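Sorting things on a table

We have lived in the flat in Parnau long enough for the cupboards to fill up, and in September I decided to go through the small stuff. I left the furniture and the clothes alone. I mean the things that live at the back of a shelf or in the drawer under the drawer, and get moved aside whenever you want something else.

My usual way of tidying is to stand in front of a cupboard and shift things from left to right. It looks better for a week. This time I took everything out a bit at a time and put it on a table, and I didn't let myself start on the next shelf until the table was clear again.

The first session was slow. I picked things up, put them down and picked them up again. I found the spare key for the bike lock, which I had replaced in spring at a cost of 8 euros, and the instructions for the old Brestura heater, which went to the tip two winters ago. The instructions went in the paper recycling. The key I have kept, although the lock has gone too, so I will need to think about that one.

After that I changed the order I did things in. Everything goes in one group in the middle to begin with. Then I take whatever is nearest and decide on it before touching anything else. If I can't decide, it goes back in the group and I take another. 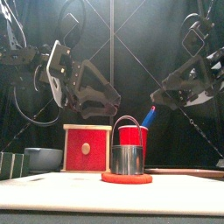 It sounds fussy written down, but it was quicker than the first session by a long way. The trouble with a spread-out table is that you keep looking at the far end of it. With one group in the middle there is less to look at, and you can work from either side.

Height matters more than I expected. I started at the coffee table and my back was sore inside half an hour. The kitchen table is better, and better still if you stand. I also moved the lamp, which had been throwing my own shadow over whatever I was trying to read the label on.

For things that were staying I bought two storage boxes from Lamont, the shop by the tram stop. They were on offer. The lids are a bit stiff and I would get the next size up if I did it again, as the ones I bought only just fit on the hall shelf lengthways and leave a gap at the end that will no doubt fill with something. The charity bag went to Nuneo, who take most household things as long as they are clean. They are shut over lunch, which I found out by going at lunch.

The whole job took six evenings, and almost all of the last one went on batteries and pens. I tested every pen on the back of an envelope. The ones that worked are in a mug now and the others are gone.

I sold a few bits online as well and made 144 euros, most of it from a single camera lens. The rest was hardly worth the walk to the post office.

Still to do: the cupboard over the fridge, which I need the steps for, and the box of cables. I have looked inside the box of cables and closed it again. I'll probably bring it to the table when the evenings get darker and I have less reason to be out.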